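About Us

Hi, and welcome to Usance! We're a small shop in Dretham, and we write house rules for robots that do chores. I started the company because I kept reading safety manuals meant for factories and wondering what any of it had to do with a pile of jeans.

Our main piece of work is the Hera Code, now up to 62 rules (the first draft had almost 100, and it was a slog to read). It covers grip, reach, speed near people, and what an arm should do when it gets tangled up in somebody's sleeve. Laundry gets its own chapter, and it's my favorite!
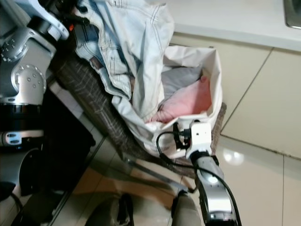

Gripper at the edge of the liner, with jeans across the basket.

Rule 9 is the one everybody asks me about: go in slowly, close gently, and stop if the cloth pulls back. Soft stuff is hard. A liner folds over, a pant leg hides what's under it, and a cable can snag on a rim if you haven't planned where it goes. So we ask for a cable check before every session, and a person within reach of the stop button, always. 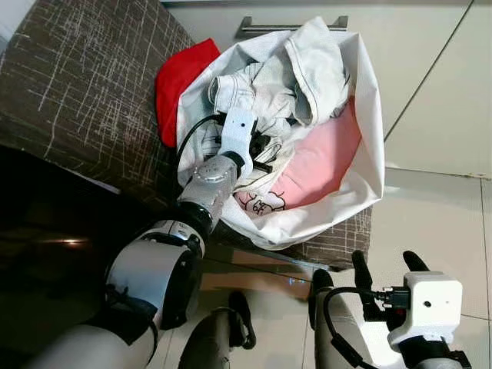

Left arm in the laundry bag, right gripper held clear.

We're picky about two-armed work, too. If one arm is busy in the bag, the other one waits out of the way with its fingers in the open. Guerra, our training course, spends a whole morning on that (bring coffee).

The Code is free to read and we revise it every December. Got a rule you think is silly? Write and tell me, I love those emails.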